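Literary trail app – support log
Ticket: audio stops and stop list out of order, Vurkholm walking route
Opened June 14, 2019
Status: resolved, one item carried over

Reported problem

The Vurkholm Writers' Walk loads normally, and the map shows all the stops in the right places. When the visitor presses play at the Brunet birthplace, the reading starts, runs for 30 seconds and stops. Pressing play again starts it from the beginning. The same thing happens at the old printing house and at the bench by the ferry landing. The other recordings play to the end.

Separately, the stop list puts the Olesholm bookshop ahead of the birthplace. The printed leaflet has it the other way round, and visitors with both in hand are walking up the hill twice.

Phone and app details from the reporter: Android, app up to date, route downloaded over hotel wi-fi the night before, mobile data off during the walk.

First checks

Downloaded the route on a clean phone and switched to airplane mode. Same fault at the same three stops. With mobile data on, all three play in full. So the download is incomplete and the app is filling the gap from the network when it can.

Looked in the route folder. The three recordings are present but each is only the short preview clip, the one used on the route's front page. The full readings are missing from the offline package. Every other stop has its full file.

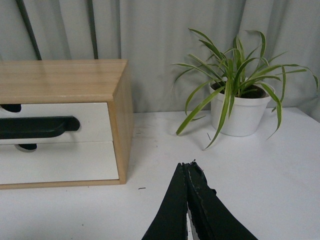

Brornness desk adds that the same fault came up on their children's books route last July, at the stop with the long poem. They cleared it by renaming the full reading so it no longer shared a name with the preview. Deleting and downloading again made no difference until the name was changed.

Checked file names against that. The preview and the full reading have the same name at all three stops, and the packaging step keeps whichever it meets first. At the other stops the preview has "short" on the end of the name.

Fix for the audio

1. Renamed the three full readings.
2. Relinked them in the stop editor. The link does not update by itself.
3. Rebuilt the offline package.
4. Deleted the route from the test phone and downloaded it again.

Result: all three readings play to the end in airplane mode. Anyone who already has the route will need to remove it and download it again. Updating in place leaves the old clips where they are – tested twice, same result both times.

Stop order

The list is sorted by the order number in the stop editor, and the map line is drawn from a separate setting. The bookshop had been given order number 100 and the birthplace 200. Swapped them. The list now matches the leaflet. The map line did not change and was already correct.

While in there, found that the walking distance from the birthplace to the bookshop was entered as 595 feet on the stop page and left blank on the route summary. Filled in the summary.

Reply sent to reporter

Thank you for the clear notes, which made this quick to find. Please open My Routes, hold down on Vurkholm Writers' Walk, choose Remove, and download it again while on wi-fi. The readings should then play in full without a connection. The bookshop now comes after the birthplace, as in your leaflet. Your saved stops and notes are stored separately and will still be there.

Reporter's answer

Removed and downloaded again. Birthplace and printing house both play through. Have not been back down to the ferry landing but the recording there also plays from the hotel. The order is right now.

Carried over

The packaging step should warn when two files share a name. Logged as a separate request. Until it is done, check the Olesholm and Brornness routes by hand before each rebuild.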